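Last updated: 03/05/2024

We use cookies to remember your login and the topics you have read. By staying on this forum you accept this.

Arm drops held object after protective stop, in simulation (kitchen task)

himimham_ang
Hello all. My name is Angelica Quiambao and I work on the Himimham project, a simulated kitchen where one arm has to tidy a counter. I have a fault which I cannot explain and I would be thankful for some help.

The arm picks up an object, lifts it and carries it to a target place. When I trigger the protective stop during the carrying, the arm brakes as it should, but the fingers open. The object falls on whatever is under it. I ran the same test 54 times and it dropped the object in 14 of them. In the other runs the fingers stayed closed and everything was fine. The arm controller writes error 2102 in every run, the good ones also, so the code does not help me to separate them.

We use the Plimus hand driver with the default settings. I changed nothing in it.

Wan
Error 2102 in our lab was only the notice that the stop was received. I would ignore it. Look at your finger friction. If it is too low, the object slides out and it looks like the hand has opened. I lost a week to this in April.

himimham_ang
Thank you, Wan. I checked this before posting. The finger joints really move, I can see it in the joint log. They go to the open position in 25 milliseconds after the stop. So it is not sliding.

totcombe_lab
Which side sends the stop, the arm or the hand? If they are two separate controllers, you may have a race. The arm stops, the hand driver loses its command stream, and then it goes to its "safe" position. In the default Plimus file the safe position is open.

Wan
And open is the right choice, in my opinion. If a person's finger is in the hand you want it to let go. I would not change this.

totcombe_lab
I disagree. For a hand that is holding something in the air, opening is the dangerous action. Think of a pan with hot oil. The hand should hold its last position with limited force, and a person can then release it by a separate button.

Wan
Limited force is still force. Have you tried to pull your own hand out of one of these? I have – it was not nice.

himimham_ang
I think you are both right, but for different cases. For my task there is no person near the arm, so hold is better for me. Before we go to the real arm I will have to discuss it again with our safety person.

I followed the advice of totcombe_lab and looked at the timing. The stop is sent by the arm. The hand driver has a timeout, and if the next command comes after the timeout, it goes to the safe position. If the command comes just before, it holds.

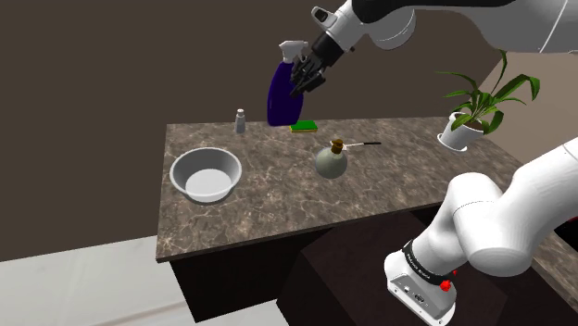 My test always sends the stop when the spray bottle is up over the back of the counter, with the sponge under it. I chose this moment because the arm is slow there and I thought it would be the easy case. For the timeout the speed is of course not important.

Now I set the safe position to "hold last" and made the timeout longer. I repeated the test with the same seeds and I got no drops. I would still like to understand why the log of the hand driver shows no warning when the timeout is reached.

totcombe_lab
The warning exists, but it is on debug level. Change the log level of the driver and you will see it. And please put the timeout back to the old value and test again. With two changes at once you do not know which one helped.

himimham_ang
You are right, this was not careful of me. I put the timeout back and left only "hold last". Still no drops, and the warning is now in the log.

Wan
Good that it works. I still say to write in big letters in your readme that the default was changed. The next person who takes your config to a real arm will not read this thread.

himimham_ang
I have added it at the top of the readme, with a link to here.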